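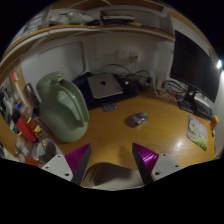 Yolanda Paredes disagrees with the older text of this entry and wants it on record that a see-through mouse is no harder to find on a desk than a black one, provided the desk is wood and the lamp is on. Her note is kept on the discussion page. The entry below takes no side.

Transparent mouse (also clear mouse, see-thru mouse, in some shops "skeleton mouse")

A computer mouse with a shell of clear or tinted plastic. Inner parts left in view. Works the same as any other mouse; the shell is the only real difference. Sold mostly for looks, sometimes for teaching.

Name

No fixed name. "Transparent" covers fully clear shells and smoky ones. "Translucent" is better for frosted shells, but the two get mixed up all the time. The Keskin catalog uses "clear" for everything, tinted or not.

Shell

Usually an upper and a lower half, held with screws or clips. Clear plastic shows scratches early, also fingerprints, also dust that gets in round the wheel. Smoky tints hide some of this. Colored parts inside are often picked to be seen: wheel, switches, small brackets. On an opaque mouse the same parts would be whatever color was cheapest.

Looks change a lot with the light. From one side the shell can seem solid and mottled, from another the insides are plain to see. Catalog photos therefor vary, even for one model. Buyers complain about it.

Use on a desk

Optical models read the surface below. Plain or grained wood is fine for most. Gloss varnish can give trouble, glass nearly always does. Dark cloth mat is the usual fix, large enough to take a laptop as well. See Desk mat.

Common layout with a closed laptop: laptop to the back or side on a stand, outside monitor in front of the user, mouse on the bare wood or on the mat, power strip at the wall. Cables collect behind. Laptop lid stays shut and the monitor does the work. Needs a separate keyboard too, which can be put away between uses.

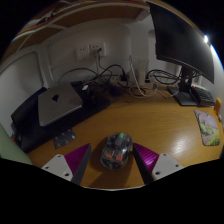

Cleaning

Unplug or switch off first. Soft cloth, barely damp, water only. Alcohol can cloud some clear plastics, so test a spot on the underside. Dust inside means opening the shell; blowing through the wheel slot mostly moves it around. Cotton swab for the wheel. Let it dry before use.

Do not use kitchen scouring cream. The haze it leaves does not come out.

Yellowing

Clear shells can yellow with age and sun. Tinted ones hide it longer. Peroxide methods used on old gray computer cases are not advised here, results are patchy.

Models and makers

Lullik: smoky shell, wired, from 2000. Sold in Sesville and by mail. Dropped after 4 years.

Trillari 813: fully clear, 5 buttons. The side buttons were opaque in the first batch, clear later. Spare shells were sold seperately.

Keskin: own-label clear mouse, made by an outside firm. Maker not known.

Collecting

Small but steady interest. Unscratched shells bring the most, boxes matter less than with other hardware. Songül Işık's list of shell tints is the usual reference, last revised in December. It leaves out wireless models.

See also

Desk mat
Laptop stand
Mouse (computer)
Scroll wheel

Entry last changed 6 February 2025. Section on yellowing needs a source.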